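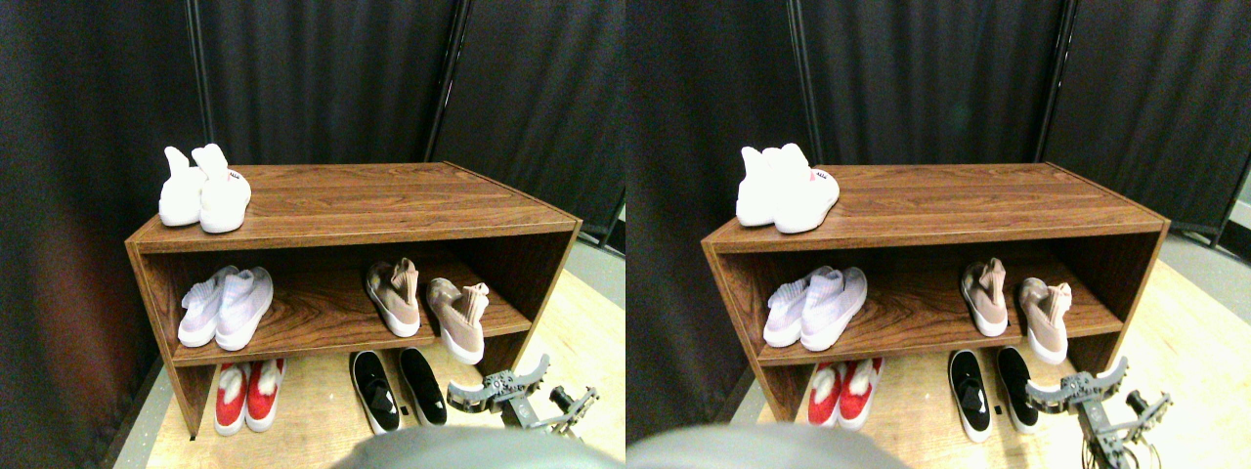 17th June

Statement corpus, Fanard group. Second coding pass on who gets quoted as speaking for the group.

Corpus is now 2293 items after dropping reprints. Sources are the Mesberg regional papers, the two radio transcripts series, and the group's own chapter newsletters. Collection window closed at the end of March and stays closed. Late newsletters go in the overflow folder and are not coded.

Drew 200 items for the double-coding sample, stratified by source type. Agreement on "speaker role" was 71 percent, too low to use. Agreement on topic was fine and I left that field alone.

Went through the disagreements by hand. Most come from one problem. Code 3 (chapter officer) and code 5 (self-described member) overlap whenever a paper calls somebody "a Fanard organizer." The chapters don't use that title. In the newsletters, "organizer" means whoever booked the room. In the papers it means anything from a chapter chair to a person holding a sign. One coder followed the paper's wording, the other looked the person up.

Rule from now on:
Code the role as printed in the item. Do not look anyone up at this stage.
"Organizer," "leader," "activist" with no office named go to new code 8, unspecified.
Actual office goes in a separate field, filled from the chapter lists afterward, blank if not on a list.

This splits attributed role from held role, which we should have done at the start. The gap between the two fields is the thing we want to measure anyway.

Elected officials are still awkward. Several council members in Mesberg spoke at chapter meetings and are quoted as sympathetic, but the papers vary on whether they are with the group or only addressing it. Leaving them in code 1 (officeholder) regardless. Added a yes/no flag for "speaks in first person plural about the group." Tried the flag on a handful and it seems easy to apply. "We want the levy gone" is yes. "These folks want the levy gone" is no. "We" meaning the town is no, and the coder has to read the full paragraph to tell.

Zotton script: the quote extractor is dropping the second half of quotations that are interrupted by an attribution. Traced to the closing-quote pattern, which treats a comma before the mark as end of quote. Patched and reran on the sample only. Full rerun is pending. The old output is kept under the previous name, do not overwrite it until counts are compared.

Duplicate check also needs a second look. The Maillard syndicate pieces run under different headlines in different papers, with the last paragraphs trimmed to fit, so matching on headline plus length misses them. Matching on the first two sentences catches the ones I tried. If this removes many more items the corpus total above will change and the sample has to be redrawn. Run this before any recoding.

Not doing: sentiment. It was in the original plan and the test items were useless, mostly because the newsletters quote opponents at length in order to argue with them.

To do
Duplicate check on opening sentences, full corpus
Full extractor rerun
Rewrite codebook page for speaker role, add code 8 and the plural flag
Recode sample, both coders, new rules
Ask Mesberg library for the two missing radio transcripts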